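Packaging Desk Notes, September

Print and apply: checking label placement before the line runs

Most of the calls the Hirkwood service desk took this summer were logged as print faults. On review, Erhan Canpolat reclassified a good share of them as placement faults. The label was printed correctly, the code graded well on the bench, and the scanner at the end of the line still rejected the carton. The cause in these cases was a label that had gone on skewed, wrinkled or too close to a carton edge.

Placement is set by the applicator, the conveyor and the product sensor working together. A change to any one of them moves the label. The notes below apply to tamp and wipe-on applicators fitted to a standard carton line. Blow-on heads behave differently and will be covered separately.

Start with the sensor. Its position should be fixed against a hard stop and marked on the rail with a scribed line. Marker pen wears off. If the sensor has been moved for cleaning, run test cartons before releasing the line, even if the bracket looks to be in the same place.

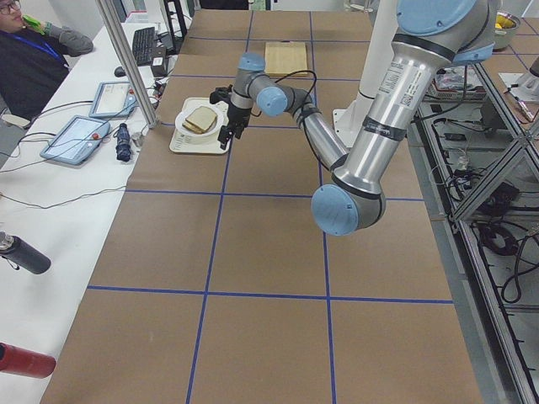
Work table marked out in rectangles with blue tape.

Next, check the delay setting. The delay is the time between the sensor seeing the leading edge and the applicator firing. On a controller with encoder input, the delay is stored as distance and will follow the conveyor speed. On a controller without one, it is stored as time, and any change in speed shifts the label along the carton. Kulsoom Farooqui at Culon found a wipe-on unit whose encoder cable had been unplugged and taped back. The controller had dropped to its timed default without raising an alarm. The label position was good at the speed used for setup and poor at every other speed.

Where an encoder is fitted, confirm that the controller is reading it. Turn the wheel by hand with the line isolated and watch the count on the screen. A count that jumps or stalls points to a worn wheel or a loose coupling.

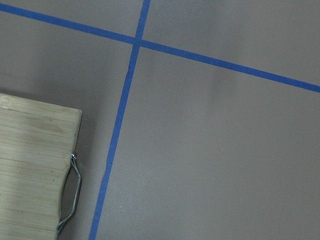 How much skew can a carton label have before it should be rejected?
Use the limit in the customer's specification. Where none is given, we set 2 degrees as the working limit and stop the line at 4. Measure against the bottom edge of the carton, as the top flaps are seldom square after taping.

Skew has two common sources. The first is the carton itself turning on the belt as it meets the guide rail. The second is uneven pressure from the tamp pad, where one side touches down before the other. To separate them, stop a carton under the head, fire the applicator manually and inspect the result. If the label is straight, the carton is moving. If it is skewed, look at the pad.

Pads should be checked for flatness with a straightedge at every roll change. Monirico supplies a foam-faced pad for uneven cartons, and it tolerates small height differences well, but the foam takes a set over time and should be replaced once it no longer springs back. Vacuum holes must be clear across the full face — a blocked row on one side lets the label droop before contact. 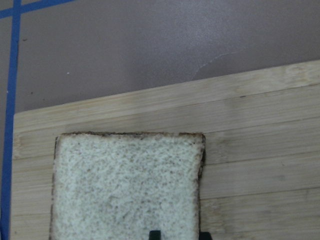

Adhesive is the third item on the list and the one most often skipped. Labels stored in an unheated loading bay will have low initial tack on a cold morning, and a wipe-on brush cannot make up the difference. Bring rolls into the line area the evening before use. Recycled board with a dusty surface gives similar trouble and may call for a different adhesive grade.

Dilek Polat ran a trial on the Karaca line with stock kept at line temperature. Of 1613 cartons labeled, 4 were rejected for lifted corners. The earlier run on cold stock was stopped after 800 cartons. She has asked that the same check be repeated in winter before the storage rule is made permanent.

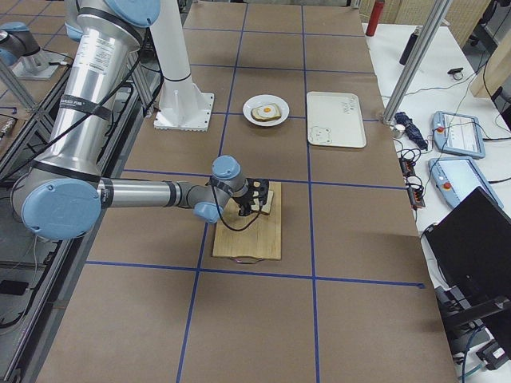
Record the settings once placement is right. The minimum record is sensor position, delay, delay mode (distance or time), tamp pressure, pad type and label stock number. Keep one copy in the applicator cabinet and one with the job file. Ánh Giáp has prepared a single-page form for this, and it replaces the older two-page version. Fields for printer darkness and print speed have been kept so that both halves of the unit are on one sheet.

Sites still using the older form should finish the current pad and then change over. Completed forms go to Necati Gökçe with the monthly service return.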